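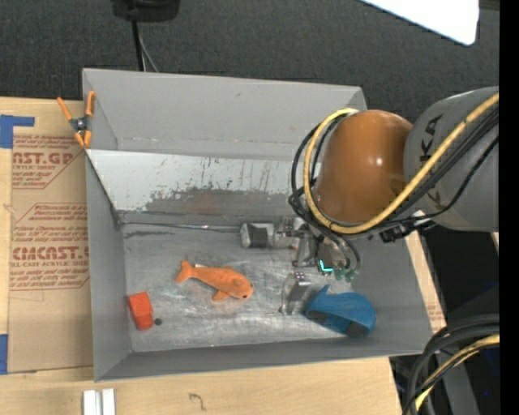
Fig. 1. Orange soft toy in a metal bin.

Where do old soft toys go? A small study of toy reuse in Nolteo

Project report, Household Waste and Reuse module
Handed in November 30, 2023

Why this topic

Started out wanting to do clothes. Too big, and half the year group was doing clothes already. Soft toys are like clothes in some ways (fabric, sewn, stuffed with something) but they get treated differently once people are done with them. Bookshops will take old books. Most charity shops will take a coat. Soft toys seem to fall in a gap, and I couldn't find much written on it at the level of one town, so that's what this is.

The question: what do households in Nolteo do with soft toys they don't want any more, and what stops them passing the toys on?

What I did

A paper questionnaire, one side of A4, given out in August at the Sebastian Hall table sale and left on the counter at the library. I got 54 back that I could use. A few more had only the first question filled in and I left those out.

I also visited the two places in town that people kept mentioning: the Rallell charity shop on the high street, and the reuse shed at Helach, the household waste site out past the ring road. Short chats with staff at both, notes taken by hand, no recording. Staff asked not to be named.

I had wanted to do a follow-up with schools. Ran out of time. Also the permission forms take much longer than you'd think.

What people said

Of the 54 households, 34 had soft toys at home that no one had played with in the last year. Loft, top of wardrobe, under the bed, in that order. Quite a few wrote "loft" and then crossed it out and put "lofts", meaning the grandparents' house as well, which I hadn't allowed for in the question. Should of asked about other people's houses.

Only 9 had taken any to Rallell in the past year. Reasons for not doing it, from the open question at the bottom of the sheet:

- didn't know the shop took them
- thought they'd be refused
- toy was too worn, or had been chewed
- child might ask for it back
- "can't bring myself to"

The last two came up a lot more than I expected. I'd planned the study around information (do people know where to go) and it looks like feeling is at least as important. One parent wrote half a page on the back about a rabbit. It's in the appendix, with permission.

Putting them in the general rubbish was hardly mentioned, but I don't fully trust this. People filling in a form on waste are going to want to look good on a form about waste. Observation would be better than asking, though going through peoples' bins was ruled out at the ethics stage for obvious reasons.

Rallell

The shop takes soft toys if they are clean and still have their safety label sewn in. No label, can't sell. This is the main reason for turning things down, well ahead of dirt. Staff said plenty of parents cut the label off in the first week so it doesn't scratch or get sucked, and then years later the toy is as good as new and can't go on the shelf. No one in my questionnaire mentioned labels at all, which suggests they don't know.

Space is the other thing. Soft toys are bulky for what they bring in. A basket of them by the till sells slowly, and they get picked up and put back by every toddler who comes past. After Christmas the shop stops taking them for a while -- staff couldn't tell me exactly how long, depends on the back room.

Helach

Different set-up. The reuse shed is free to take from and there's no checking of labels, just a sign saying items are taken at your own risk. Soft toys have to be bagged. Anything left out in the rain goes straight to general waste, and the shed is open on one side, so weather matters more than it should. I went on 2 separate visits and the toy shelf was full the first time and almost bare the next. No idea if they'd been taken home or thrown out. The site doesn't keep a record.

Textile recycling at the same site does not accept soft toys. The filling is the problem, also plastic eyes and noses, squeakers, battery packs. Someone would have to unpick each one by hand and it isn't worth the labour. The leaflet for the textile bank doesn't say any of this. It says "fabrics and soft furnishings", so I can see why people would chance it.

Discussion

Three routes then: keep, pass on, throw. Keeping is by far the most common in my sample, and I think a lot of keeping is just putting off the decision. It isn't neutral either. Toys stored badly for ten years get musty or mothy and then they really are rubbish, where if they had gone early someone could have used them.

The label thing seems the easiest fix. A line on the Rallell window poster ("please leave labels on") would cost nothing. Helach could do with a door on the shed, or a lidded box.

I'm less sure what to do about the feelings side. Some of the reading on clothes suggests people give more easily when they know who it's going to. Might work for toys. Not tested here.

Problems with the study

Small sample, one town, and people at a table sale already like second-hand things, so it's skewed. Question 4 was worded badly (see appendix). Summer only. I'd expect January to look completley different.

If doing it again: ask about labels directly, include grandparents, and start the school forms in the first week.

Appendix A: questionnaire
Appendix B: open answers, typed up
Appendix C: visit notes, Rallell and Helach

Contact: module office | © Student work, please ask before copying | Back to top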